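I'd been taking the beginner tap class at Jandari for 3 weeks when I finally cornered the teacher and asked how she got into this. "Badly!" she said, laughing. "I wanted jazz, and jazz was full."
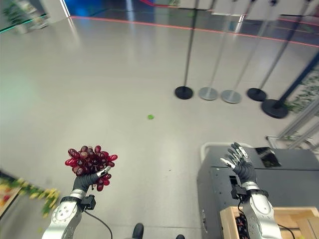

A bunch of dark red grapes, held up.

She starts everyone on shuffles and flaps, slow, then bumps the music up to 132 (my ankles still hate her for it). "People rush the shuffle," she told me. "Let the foot hang loose, and quit looking at it."

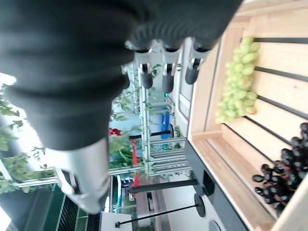 I asked about the May show at the Pereyra, and whether beginners really have to go on. They don't, but she'd love 16 of us up there for the opening number!
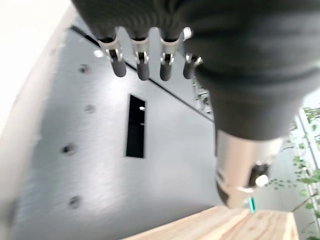 One of the students stretching next to us said the opening number was the only reason she'd signed up again, and could we please do it without the hats. "The hats are staying," said my teacher.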